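Splitting inventory between two warehouses: which one should ship an order that needs items from both?

Posted in Warehousing and Fulfillment
Saturday, April 25, 2020

We sell replacement parts for small pumps, mostly to repair shops and some farms. Until last August everything shipped out of one building in Pengate. Then the lease next door ran out, we lost our overflow space, and we took on a second site in Gernach, which is closer to most of our western customers. It is run by a third-party outfit called Tredby. They do receiving, putaway, picking and shipping for us on a per-line fee.

My problem is orders that can't be filled complete from either building. We set up the order system to send each order to the closest warehouse to the customer. If that warehouse is short a line, the system splits the order and the other one ships the rest. The customer gets two boxes on two different days and we pay freight twice. Last month 14 percent of our orders went out as splits. Before the second site it was zero, obviously.
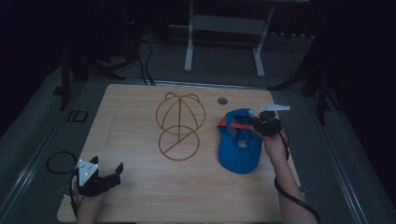 I have tried turning off splitting. Then the orders sit on backorder waiting for a transfer, and the transfer truck only runs once a week. The repair shops don't like that at all. One of them told us he would take two boxes any day over waiting.

What I would like to know:

Is 14 percent normal for a two-site setup?
Do people stock everything in both places, or only part of the catalog?
Should the system look at freight cost before it decides, or just distance?

We use Zupan for orders and inventory. It has a setting called "sourcing rules" but the help page for it is one paragraph long. We carry a lot of slow parts that sell a few times a year, so doubling up on all of it would tie up more cash than I want to spend right now.

3 answers

Answer 1 (accepted)

14 percent is on the high side but I have seen worse in the first year after a second building opens. You can bring it down without buying much stock.

Start with the order history, not the item list. Export six months of order lines and look at which items show up together on the same order. With pump parts I would expect seals, gaskets and the small hardware to be on a large share of orders along with one bigger part. Those cheap items are probably what is causing most of your splits. If the pump housing is in Gernach and a two dollar gasket is only in Pengate, you are paying for a second box to move a gasket. Stock all of the cheap, frequent items in both places and keep them deep. It costs very little in cash and shelf space.

Next, put your slow movers in one building only, and put all of them in the same one. A lot of companies spread them by vendor or by whatever bin was open, and then an order with two slow items on it splits every time. If the slow items are all in Pengate, an order with any slow item on it goes to Pengate, and Pengate should also have everything else.

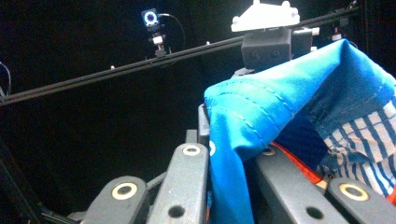 That makes Pengate your full-line warehouse and Gernach your fast-mover warehouse. The rule in the system then becomes simple. If Gernach can ship the whole order and the customer is in the west, send it there. If it can't, send the whole order to Pengate, even when the customer is closer to Gernach. The freight is a little more per box and it is nearly always less than two boxes.

In Zupan, the sourcing rules run top to bottom and the first one that matches wins. You want them like this:

1. Ship complete from preferred site
2. Ship complete from any site
3. Split shipment allowed

The default has the split rule second. I think a lot of people never move it. You also need to check "evaluate whole order" on the first two rules. Without that box checked it evaluates each line by itself and you will still get splits with the rules in the right order.

Save the old rule set under another name before you change it. There is no undo.

After we did this our splits went from 11 percent to 3 percent. It took us two replenishment cycles to get there, because the stock had to be moved first. Don't flip the rules before the stock is in place or you will bury one building. We did that, and the Monday after was pretty bad for the pick crew.

Comment from the original poster: The whole-order box was not checked. I would never have found that. We are pulling the order lines this weekend.

Comment: Does "ship complete from any site" look at reserved stock? Ours kept choosing a building where the stock was already promised to another order.

Reply: It uses available, not on hand, as long as reservations post right away. If yours post in a nightly batch you will see what you describe. Change the batch to hourly.

Answer 2

Agree with most of the above. I would add a couple of things about the third-party side since you are paying per line.

Read your contract for a minimum monthly charge. If you route a lot of western orders back to Pengate, your volume at the other site may drop below the minimum and you will be paying for picks that never happened. Run the numbers for both before you decide.
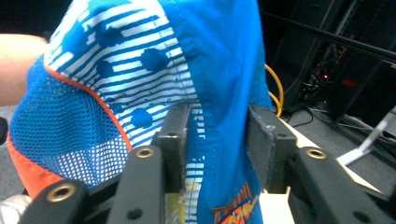

Ask how often they send you inventory adjustments too. We had a provider that cycle counted every night but only sent us the file on Fridays. All week our system thought they had stock that they didn't. The order would route there as complete, the picker would come up short, and it would split at the dock. No sourcing rule will fix that kind of split. In our case it was 8 of every hundred orders at that site, and it went away when the file went daily.

On freight cost versus distance, use cost if you can get live rates into the system. If you can't, use zones. Straight distance was wrong for us a lot of the time, especially on ground shipments where the carrier's hub is in the opposite direction.

And look at running the transfer truck twice a week, even if the second run is just a few pallets on a common carrier. It gives you a real option for customers who would accept a short wait.

Answer 3

we just stock everything in both. costs more but no headaches. depends on your margins I guess

Was this page helpful? Sign in to vote or add an answer.

Related questions
How do I set reorder points for a second warehouse?
Transfer orders stuck in "in transit" after receiving
Per-line or per-order pricing with a fulfillment provider?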